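Week 5: Keeping dry goods
Household Food Storage, Damside Community College
Tutor: Sidra Arain

Moisture does most of the damage to flour, sugar, rice and dried beans. Warmth comes second, light third. Tonight covers containers and labelling. Pests are held over to next week, so bring the Gourlay reading back with you.

Glass doesn't hold odours and can be washed very hot. It is heavy, so keep full jars below shoulder height. 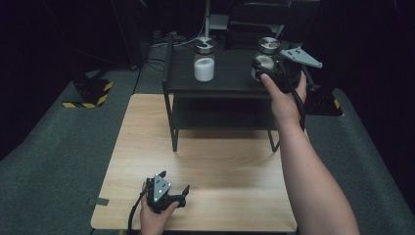 Two glass jars on the upper shelf of a black stand.

Write the purchase date on the label, along with the contents. Whole-grain flour goes rancid sooner than white because the germ contains oil. If you buy it in bulk, freeze half. 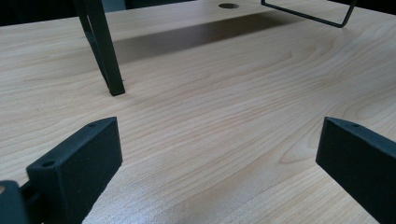
Can I top up a jar that still has some flour in it?
Empty it first, wash and dry it, then refill. Use the older flour before the new.

Lids need a seal that sits flat. Check the rim for chips with a fingertip and replace any seal that has gone stiff or sticky.
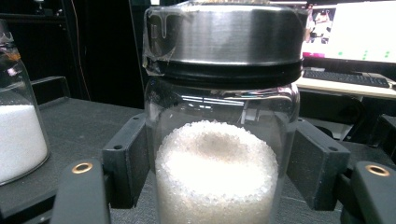
Glass jar with a metal screw cap, part filled with small translucent beads.

Brown sugar is the exception to the dry rule. It hardens when it loses moisture, so it wants a tight lid and no desiccant. Salt will cake in humid weather but is still fine to use. Dried beans keep for years, though the old ones take longer to cook and

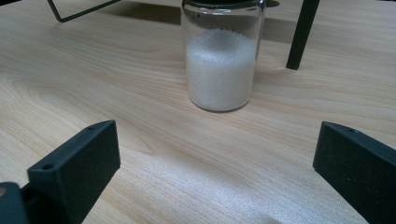 may never soften fully. Soak them overnight and throw out the soaking water.

For next week: list the dry goods in your own cupboard with their dates, and read pages 66 to 89 of Dougal Gourlay's pantry notes.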